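Fahy opens used vehicle inspection centre in Talberg

Independent inspection firm Fahy will open a used vehicle inspection centre in Talberg in September, offering pre-purchase checks to private buyers and small dealers.

The centre has four inspection bays, with two set aside for hybrid and electric vehicles. Bookings can be made online or by phone, and most inspections will be finished on the day the car is dropped off. Buyers who can't bring a car in can ask for a mobile inspection at the seller's address, provided there is level ground to park on.

Each car is checked against a list of 86 items covering the engine, transmission, brakes, steering, suspension, tyres, body and electrical systems. A road test is included if the vehicle is registered and the seller agrees. The buyer gets a written report by email, with photographs of any faults and an estimate of what the repairs would cost at an independent workshop.

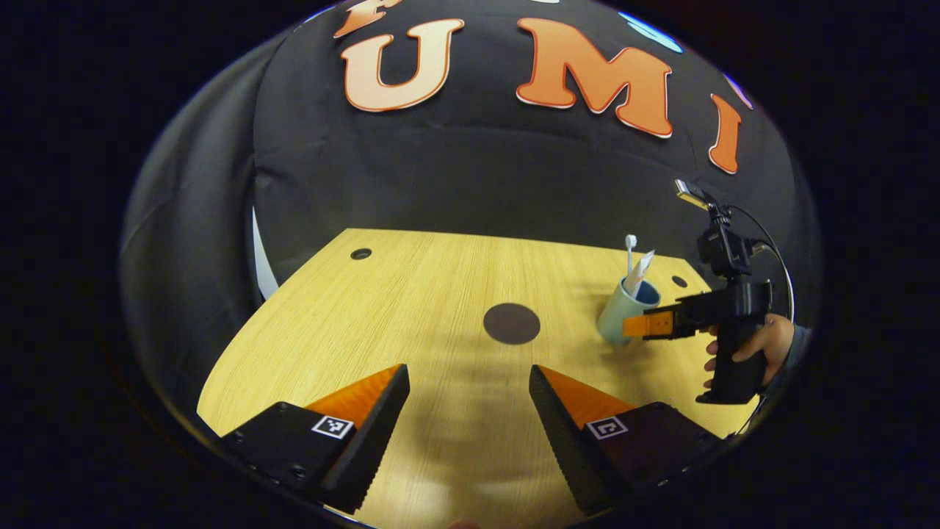
Faults are graded by how soon they need attention. A worn wiper blade or a faded headlight lens is recorded as minor. Anything that would stop the car from passing a roadworthy inspection goes on the first page of the report, along with signs of earlier crash repair and gaps in the service history.

Fahy expects to inspect around 3,000 vehicles at Talberg in the first year. Most of the demand so far has come from people buying privately, where there is usually no dealer warranty to fall back on. The company says oil leaks, worn suspension bushes and uneven tyre wear are among the faults its inspectors record most often, and that many sellers are not aware of them.

The new centre will also serve customers in Skorusow, who until now have had to wait for a mobile inspector. Mobile visits to Skorusow will continue at the current price.

Dealers will be able to book through Grulline, the stock management system used by a number of independent yards in the region. Completed reports will appear beside the vehicle's listing in Grulline, and dealers can choose whether to show them to customers. Fahy does not buy or sell cars and takes no commission from repairers.

The Talberg centre will open from 8 am, with late appointments until 7 pm on two evenings a week. Bookings are open now through the Fahy website.

ENDS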